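Print | E-mail

Olow Serving Bowl, Small

The Olow is a small round stoneware bowl made for snacks, fruit, dips and side dishes. It is glazed inside and out and has a plain rim with no lip. The foot is left unglazed and sanded smooth, so it will not scratch most tabletops. The bowl weighs 23 ounces and can be stacked with others of the same size.

The shape was drawn by Štěpánka Tichý for Kurkolier and has been in the range since the first Turneck catalog. The larger Harries bowl uses the same clay and glaze and can be ordered with it as a set.

Colors: gray, sand, dark green. Glaze shade varies a little from one firing to the next. If you need several bowls that match closely, order them together and ask for one batch.

Care: Dishwasher and microwave safe. Do not use on a stovetop or under a broiler. Let the bowl come to room temperature before adding hot food. Gray marks left by metal spoons can be removed with baking soda and a damp cloth.

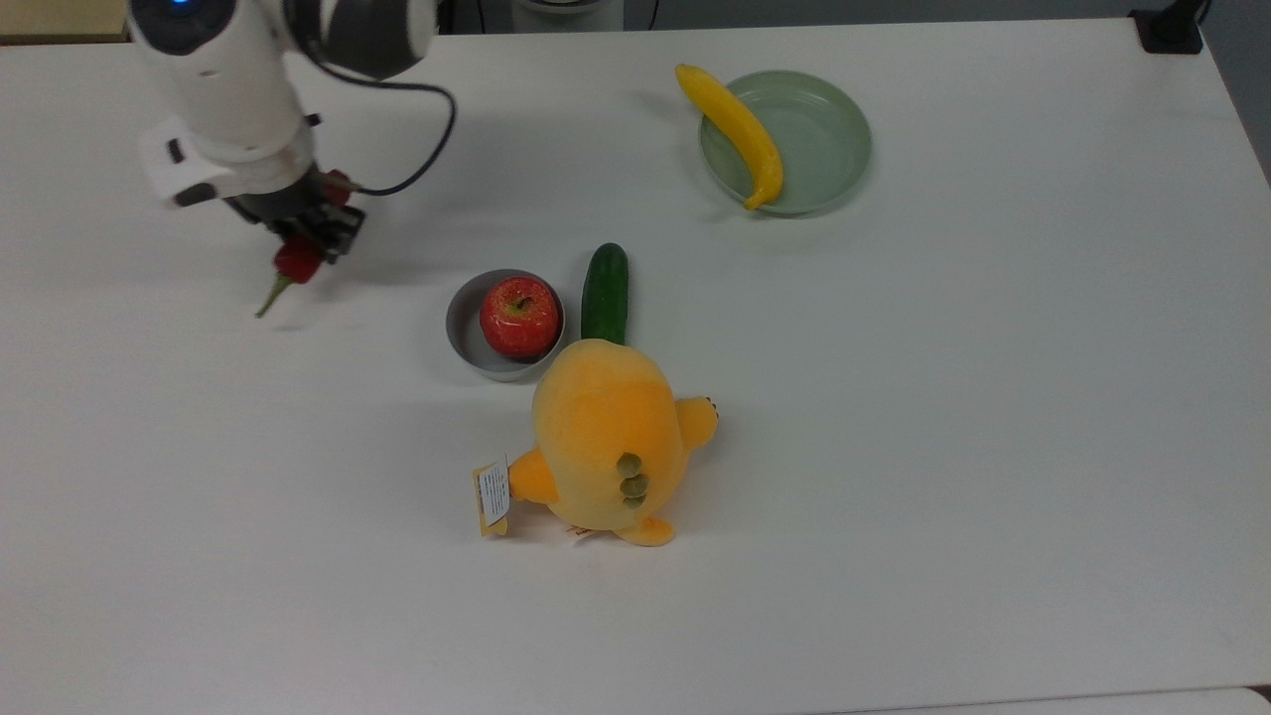 Sold singly or in a carton of 41 for restaurants and caterers. Cartons ship on a pallet and need a delivery address with ground-floor access. Single bowls ship in 2 working days. Sand is out of stock until August.

Item no. 79-OL
Replacement felt pads for stacking are sold separately.

Print | E-mail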